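How to Clean the Dust Out of an Old Desktop PC

My desktop had been sounding like a hair dryer since November, and I kept telling myself I'd get to it over the weekend. You know how that goes!

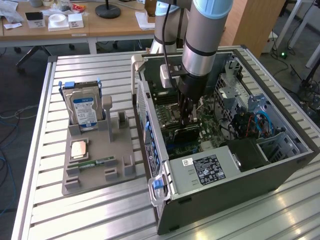
So I finally gave it an afternoon, and I wrote down what I did so you can do the same with yours.

What I used: a can of compressed air, a Phillips screwdriver, a soft paintbrush (a cheap one, never used for paint), cotton swabs, and a saucer for the screws. My neighbor Azucena Orozco swears by an egg carton for the screws, one cup per step, and next time I'm stealing that idea.

1. Shut the computer down all the way, flip the switch on the back, and pull the power cord. Then hold the power button in for a few seconds.

2. Take a picture of the back with your phone before you unplug anything else. I skipped this once and spent half an evening wondering why I had no sound (wrong hole, of course).

3. Lay the tower on its side and take off the panel. On mine it's 2 thumbscrews and a good tug backward. Touch bare metal on the case before you reach in, and do it again whenever you've wandered off and come back.

4. Do the fans first. Hold the blades still with a finger or a swab, then use short bursts of air. Don't let them spin like crazy, because that can wear out the bearings. Keep the can upright too, or it spits cold liquid everywhere.

5. Brush the fins on the heat sink. This is where I found the felt! A whole gray blanket of it, mostly cat.

6. Blow out the power supply from the outside only. Please don't open it up, even if it's filthy.

7. If there's a filter at the front, rinse it in the sink and let it dry overnight. Overnight, not "feels pretty dry to me."

8. Check that you haven't bumped a cable loose, put the panel back on, and plug everything in.

Mine used to idle in the high fifties and now sits at 43 degrees Celsius, and I can hear the radio again. Ginette Tremblay asked in the comments on my last post if a vacuum cleaner is okay. I'd keep it for the carpet afterward, and there will be plenty on the carpet.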